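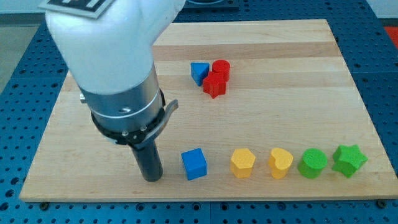 Figure 1. Toy shape blocks on a light-coloured wooden board, with the arm reaching down.

Home | Reports | Workshop | Contact

Carburettor to Fuel Injection on an Elderly Hatchback: Final Report
Annapurna Sastry

1. Aim

The aim was to replace the carburettor on a small four-cylinder hatchback with throttle-body injection, and to have it idle at a set of lights without the driver working two pedals at once. My proposal said the job would take three weekends. My supervisor wrote "optimistic" beside that in pencil and passed it anyway.

2. Parts

I used a Wostero throttle body, bought second-hand, and a Restel controller, bought new after I priced the second-hand ones and found they all came "untested, worked when removed". The fuel pump and return line were new as well. The budget was $600. The total was $794, of which $134 went on hose, clamps and fittings in sizes I had been quite sure I already owned.

3. Installation

The adaptor plate took two goes. The first was drilled from a drawing I had made of the old gasket, and the old gasket had stretched. The second was drilled from the manifold itself and bolted straight down.

Wiring followed the Restel diagram except for the coolant sensor, where the diagram shows a plug my engine has never had. I tapped a new sensor into the thermostat housing. It leaked, then it leaked less, then I bought proper thread sealant.

The return line runs back along the original breather path. This meant dropping the tank, a job I had left out of the plan entirely and which used up most of March.

4. Results

First start was on the ninth attempt. The earlier eight were my fault, as the crank trigger was wired backwards. Once warm, the engine settled to a steady idle and held it with the headlights on.

Fuel use was measured by brimming the tank before and after a loop of 201 km, run once on the carburettor and once on injection. Injection used less, but the carburettor run was done into a headwind and I would not want to defend the difference in front of an examiner. Cold starting is plainly better. Power feels the same, and my brother says it feels worse.

5. Problems remaining

There is a flat spot just off idle that I could shift around in the map but never remove. I suspect the throttle position sensor, which reads up to 209 counts at rest depending on how the pedal was last released. A replacement is on order.

The air cleaner no longer fits under the bonnet. It has been driven with a smaller one, and the original is in my wardrobe.

Related reports
Rebuilding a Tse five-speed gearbox on a kitchen bench
Brake bias on the Stosus kit car
Rust repair in sills: patch or replace?
Choosing a trailer for a car that might not come home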